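29/10/2023

Workshop book, Bruvthorpe. Sound edit for Grestance, reel 3.

A long day on the kitchen argument, and I'm writing it up while it's fresh so that Sulastri can pick up from my notes tomorrow without having to ring me at breakfast (though she's always welcome to!). We ran the reel from the top twice before touching anything. The dialogue sits much better since the last pass, but the room still sounds too big when the mother turns away from the window, and I think it's the reverb left over from the temp mix.

Took the reverb down by 2 dB on her side only and left the son's lines alone. Better. I also swapped his "you never asked" for the one from take 7, where he swallows the last word a bit. The sync is slightly off on the first syllable, but you'd have to be looking for it, and the reading is so much sadder that I'm happy to live with it.
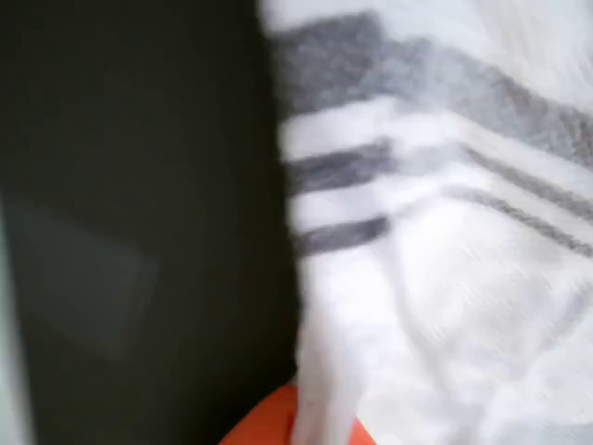
Foley

Footsteps on the stairs redone with the leather soles. The old ones were far too brisk for a woman who has been up all night, so I walked them myself, slowly, with a hand on the rail, and I'm rather pleased with how tired they sound. Cloth pass still to do for the whole of the hallway. The coat needs something heavier than what we used on reel 2, perhaps the old wool one if it hasn't gone back to Kandpal.

The door is still wrong. I tried it close and then from the far end of the room, and the far one has a nice woody thump but brings up a hum underneath. Filtering took out the hum and most of the thump along with it.
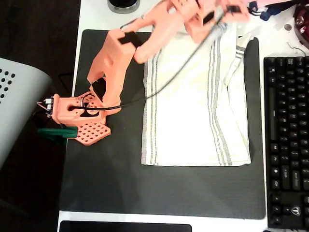
So for now the close door is in, with a bit of the far one tucked in behind it at the very end, just the latch. Sulastri Ngui may well have a better one in her own library from the Grokadham short, and I've left a gap on track 28 for it.

Music: the cello cue comes in too early for my taste. I slid it to after the kettle is put down and the silence before it is lovely, but that's the director's call and I've kept both versions in the session. The final mix is pencilled in for December, which feels a long way off and isn't.

To do: cloth pass, door, check the breath before "go on then", label the tapes in the grey box.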